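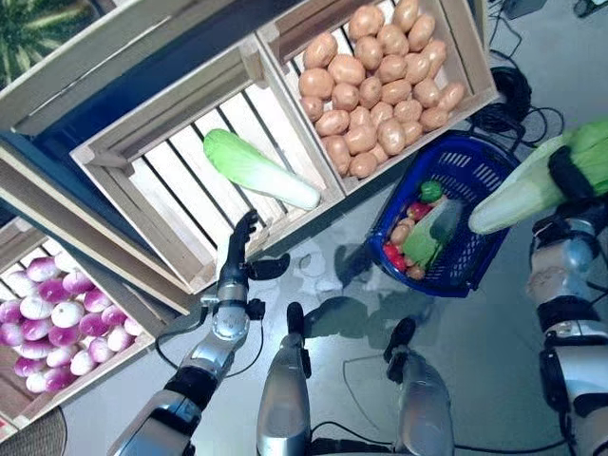
Photo: Shewit Negussie

Filed under: Shop & Stores > Meeting notes

Lustdale Community Shop, monthly meeting, September. Back room, started late as the till was still being cashed up. Notes by SN.

Last minutes: agreed, one spelling corrected (Thygesen, not Thygeson).

Veg rack
Long chat on this. Potatoes selling slowly, crate still full to the sides. Cabbage the other way, down to a single napa on the slats in the big crate. Lenik can bring more on Tuesday if we ring before noon. Onions fine, purple ones do better than the brown ever did. Leave order as it is.

Should cabbage swap with potatoes, given it has the bigger crate? Shewit says yes, two others say people know where things are. Left for now, look again next month.

Watermelon - one striped one in the top crate at least. Do we sell halves? Needs cling film and a proper knife, and somewhere to wash the knife. Not decided.

Crates themselves ok but slats want a scrub, soil gets in the gaps. Navy frame to be wiped down at same time. Shewit to do Tuesday before delivery.

Baskets
Blue ones holding up. Complaint about baskets left on the floor beside the rack, someone with a pushchair couldnt get past. Hook or stand by the door? Thygesen quoted 300 for a stand, thought too much. Ask Lakton for a price on 3 wall hooks.

Veg bag offer
Mixed basket idea: pepper, small napa, two tomatoes, couple of potatoes or onions, one price. Liked by most. Worry over tomatoes getting squashed if the cabbage goes in last. Put tomatoes in a paper bag. Trial of 18 baskets, price to be set once Lenik confirms teh new list.

Money
2096 in the shop account after the Lenik bill. Freezer repair not yet in, so don't spend it.

AOB
Price labels on crates fading, redo in marker. Side door sticking again.
Key for the back room: spare one missing, please check coat pockets.

Next meeting same place, 7pm. Bring own mug.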